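# Die Krimskrams-Kiste: einmal alles raus, einmal alles richtig rein

Ich liebe diese Aktion! Jeder Haushalt hat doch so einen Behälter, in dem alles landet, was gerade keinen Platz hat: Taschenrechner, Tütchen, Kabel, irgendwas aus dem letzten Urlaub. Mit 20 Minuten und guter Musik bekommt ihr das in den Griff, versprochen.

**Ihr braucht:**

- eine große, stabile Kiste, gern aus Metall
- 4 kleine Schachteln (Schuhkartons reichen völlig)
- Malerkrepp und einen Stift

## Erst sortieren

Stellt die Kiste auf den Tisch und greift einfach hinein, Teil für Teil. Bitte nicht auskippen! Beim Auskippen rutscht das Kleinzeug unter das Große, und dann sucht man doppelt. Jedes Teil kommt sofort in eine der Schachteln: Technik, Verpacktes, Papier, Rest.
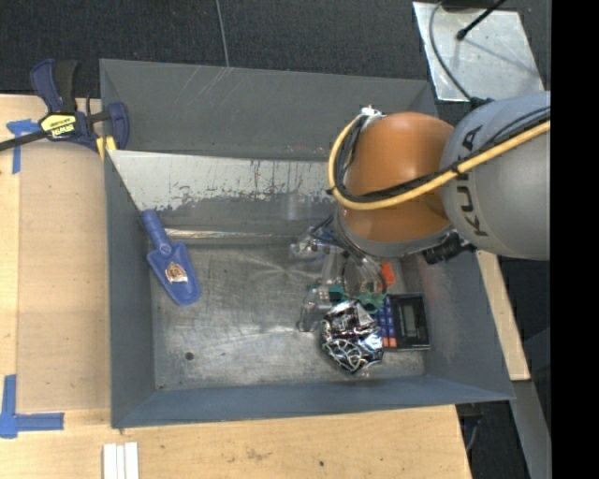
Knisternde Folienverpackungen nehmt ihr am besten an einer Falte, dann flutschen sie nicht weg. Flache, harte Sachen wie Taschenrechner lassen sich leichter greifen, wenn ihr sie vorher kurz hochkant an die Wand der Kiste schiebt.

## Dann einräumen

1. Schweres und Flaches nach unten.
2. Verpacktes hochkant daneben, Aufdruck nach oben.
3. Kabel aufwickeln und mit Krepp beschriften.
4. Die Restschachtel bleibt draußen, bis ihr sie wirklich durchgesehen habt.

Bei mir waren am Ende noch 8 Teile im Rest, drei davon durften bleiben. Im Februar mache ich die nächste Runde, dann ist die Werkzeugschublade dran – ich freu mich jetzt schon!

Blažena Vávra, 17. Dezember 2019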